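别急着信腰封：写一篇读者用得上的书评

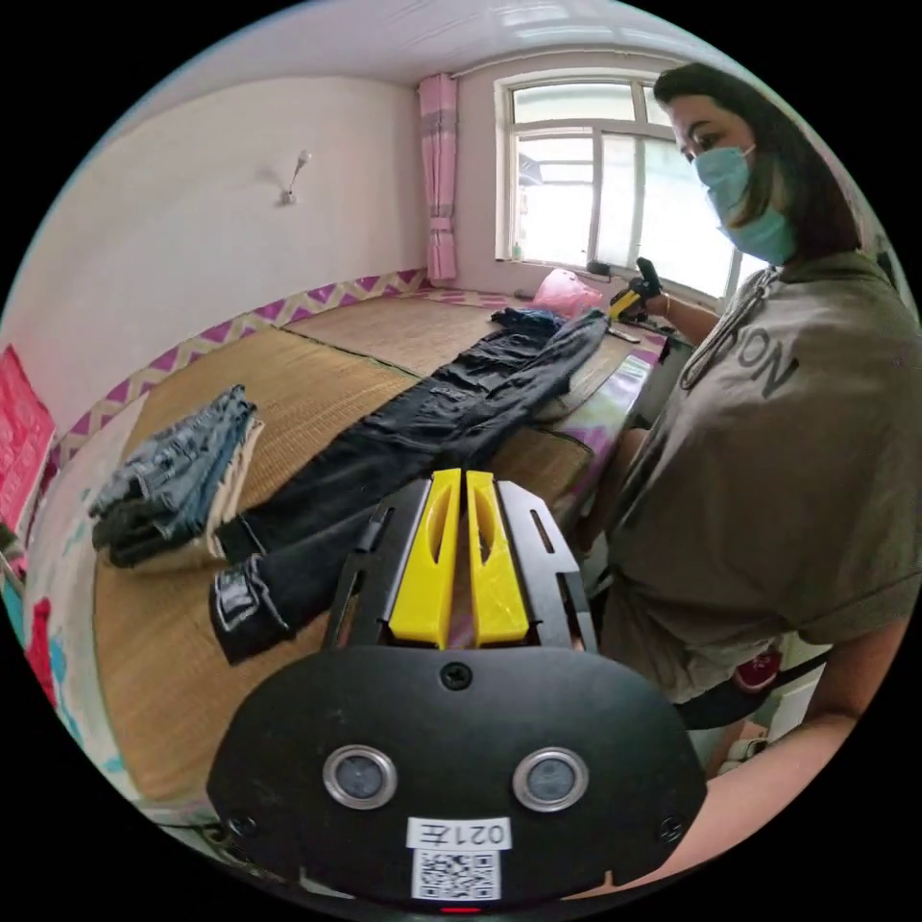
里加，十月

教人写书评的文章，多半劝你“写出真实感受”。这话我不太信。感受谁都有，读者花五分钟看你的文章，是想知道这本书值不值得他再花几个晚上。下面是我自己的写法，你也可以怀疑它。

第一步，把腰封和封底推荐语收起来，读完再看。我手头这本长篇叫《Msimang》，腰封上说它“重新定义了家族小说”。读到第25页，我还没看出它定义了什么，只看到一位祖母在反复数钥匙。要是先看了腰封，我大概会替她找出许多深意。

第二步，边读边记页码。别记“很美”“很感人”，记下你在哪一页走了神，在哪一页往回翻。我在第140页停过一次，作者突然换了叙述人，前面铺的线索全搁下了。到第183页才接上，接得也勉强。

第三步，概括情节，五句话以内。写不完，通常是你在复述。结局不要碰，“出人意料的反转”这种话也别写，等于泄底。

第四步，引一段原文，长短随意，但要能撑住你的判断。说文笔拖沓，就把拖沓的那句抄出来，让读者自己掂量。很多书评通篇形容词，一句原文没有，我怀疑写的人只翻了试读章节。

第五步，慎用比较。拿作者的成名作来压新书，最省力，也最容易写偏。真要比，就比一个具体的地方，比如对话，或者章节怎么收尾。

至于打分，我不打。书评网站Wonditz上满分的书我退掉过好几本，三星的倒有一本留到现在。网站若是强制要填，填完在正文里写清楚扣在哪里。

初稿写好放一晚，第二天把“细腻”“治愈”“力透纸背”全部删掉，看看还剩多少。剩得太少，就回到第二步，翻页码记录重写。

文／Laine Kalniņš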